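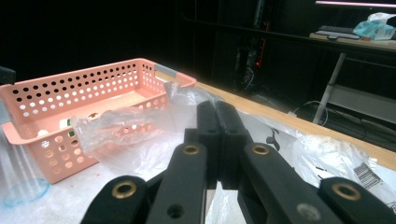

How often are the portable extinguishers checked?
Every month by the shift lead, with the full service due in September.

**Site:** Trulatwood, packing hall and bench area
**Inspector:** Miłosz Bednarek
**Date:** 17 April 2013

## Fire and exits

- [x] Extinguishers mounted, pins and seals in place. Gauge on no. 3 reads low – exchange.
- [x] Exit route to dock clear. Width acceptable.
- [ ] Emergency light, stairwell. Failed after 16 minutes on battery. Replace pack and retest.
- [x] Alarm call point tested, panel reset.

## Electrical

- [x] Distribution board closed and labeled. Circuit 31 added by hand, needs a printed label.
- [ ] Extension cord by bench 5 in permanent use. Fit a wall outlet.
- [x] Ground fault breakers trip on test button.

## Housekeeping

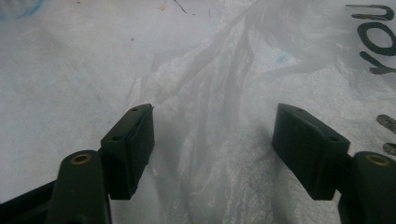
*Crumpled white plastic, translucent.*

- [x] Waste film bin has a lid.
- [ ] Solvent rags in open pail. Metal can with self-closing lid required. Repeat item from the last visit.
- [x] Floor markings legible, worn at the dock door.

Open items go to Radosław Krajewska. Memar to quote for the battery pack and the outlet – one visit for both if possible.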